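4.2 Planning the sensor budget

Equipment for the Arnen delivery robot was chosen in simulation before any purchase order was placed. Workesia allowed us 16 camera units, and the Osel route was rendered at robot height to see which views each unit would have to handle.
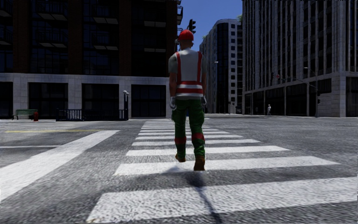 Crossings set the requirement for range. We priced a long-range option for the front mount only and kept the standard camera elsewhere.

Sidewalks were the larger share of the route. Pedestrians, hydrants and lamp posts all had to be picked up early enough for the robot to slow down, and the standard camera was budgeted for this work.

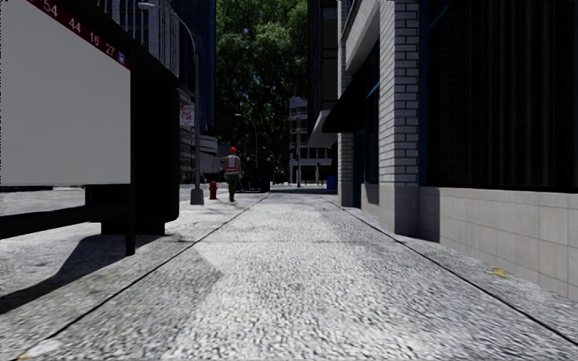 Spare units were costed separately, with delivery planned for August. Close, dark walls give a camera little to work with, so short-range sensors were added as their own line.
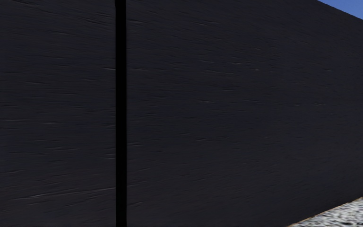
Figure 17. Simulated views used in planning.

4.3 Maintenance costs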